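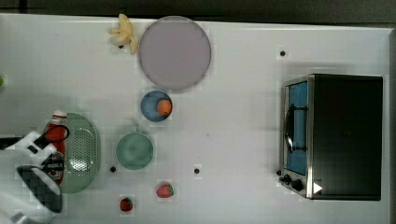
Play kitchen set on the white table: plate, blue bowl, colander, pan, bananas, ketchup.

Subject: Re: [playthings] Which play kitchen pieces do kids go back to?

Hi all,

I meant to answer this on Friday and then the weekend got away from me, so apologies if the thread has moved on. I'm quoting the part I'm replying to so you don't have to dig for it:

> We're putting together a play kitchen for the toddler room and I've got
> a budget of 100 dollars, maybe a little more if I beg. The big sets in the
> catalogs look wonderful but half of each one seems to be tiny cutlery.
> Do you buy a boxed set or build one up piece by piece? And does play
> food have to match the dishes in size? Ours never does and it bugs me.
> Also, if anyone has a storage system that survives a whole week, I am
> all ears.

I have so many opinions on this! I've been buying, sorting, washing and fishing play food out from under radiators for years now, first at home and then for the toy library, and our catalog is up to 2,061 pieces if you count every last pea. (I do count the peas. They have their own line.)

First question, boxed or piece by piece. I'd go piece by piece every time, or else buy one small boxed set for the dishes and then add the food yourself. We had the big Fleserness kitchen, the one that comes in the suitcase, and it was 70 pieces, and I think our kids used a dozen of them. The rest was forks. The lid of the suitcase went before the winter was out, too. The Zosov dishes have held up much better for us, but they only come in fours, so you end up with four of everything whether you want it or not, and I have yet to meet a toddler who sets a table for four.

What I'd put in a starter kitchen is pretty much what's on the table up top. One big plate, and I do mean big. The pinky-purple one there is the largest dish of the lot, and a plate like that gets used as a plate, a tray, a steering wheel and a pizza. One small bowl that holds exactly one piece of fruit, like the blue one with the orange in it. A pan with a short handle, because long handles get swung. A colander! I can't say enough for a colander. Kids who won't look at the rest of the kitchen will carry a colander around all morning, put it on their heads, look at you through the holes, and pour dry pasta through it to see that it doesn't go. Green seems to be the favorite here, no idea why.

Then food. Bananas in a bunch are better than single bananas, in my experience, since a bunch can't roll and it's too big to vanish into a coat pocket. And get one bottle of something. Ketchup is the classic, and a red bottle with a white cap gets squeezed over absolutely everything, fruit included. We've served a lot of ketchup on oranges.

On matching sizes — please let that one go! I fretted over it too. Ours is a complete jumble, and I've never once seen a child put a piece of food down on the grounds that it was too large for the dish. If anything the mismatch makes for better play. An orange that takes up half the bowl is a very funny orange when you're two. The only size I'm strict on is the small end. Anything that goes through the choke tube comes out of the toddler room, and I check the little round things again every time we restock, because they migrate over from the big kids' shelf.

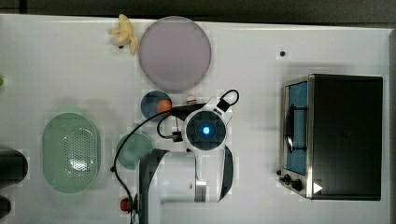 STORAGE, SINCE YOU ASKED

Okay, so I've tried bins with pictures on them, bins by color, a hanging net (never again) and a rolling cart. What has lasted longest is two open tubs, one for dishes and one for food, and that's the whole system. Anything finer than that and the grown-ups give up before the kids do. The tubs are the shallow Brirkow ones, and you want shallow. In a deep tub everything good is at the bottom and the whole lot gets tipped on the floor.

Before tidying we lay it all out flat on a white table. It sounds fussy but it takes no time, and on white you spot the crack in the bowl or the sticky patch on the banana right away. Big dishes go in the tub first, bowls inside those, and the pan last with its handle up so there's something to grab. Colander wherever it fits, it's an awkward shape and I've made my peace with that.

Washing: warm water, a bit of dish soap, and lay things on a towel overnight. Squeeze bottles are the ones to watch. If water gets in past the cap it stays in there, and you do not want to be the person who squeezes it in September. We glued ours shut.

As for the budget, I'd spend most of it on the dishes and pick up the food secondhand. Leclerc usually has a mixed bag by the register, and the fruit in those is better than the vegetables. I know somebody on here once posted a list of 1,000 play food items with notes, and I'd love to have that link again if it's still around!

One question back to the list: has anyone found a toy pan with a lid that stays with its pan? Ours are all widowed by now and I'd like to replace at least one pair before the next swap.

Happy cooking,
The play food lady from the toy library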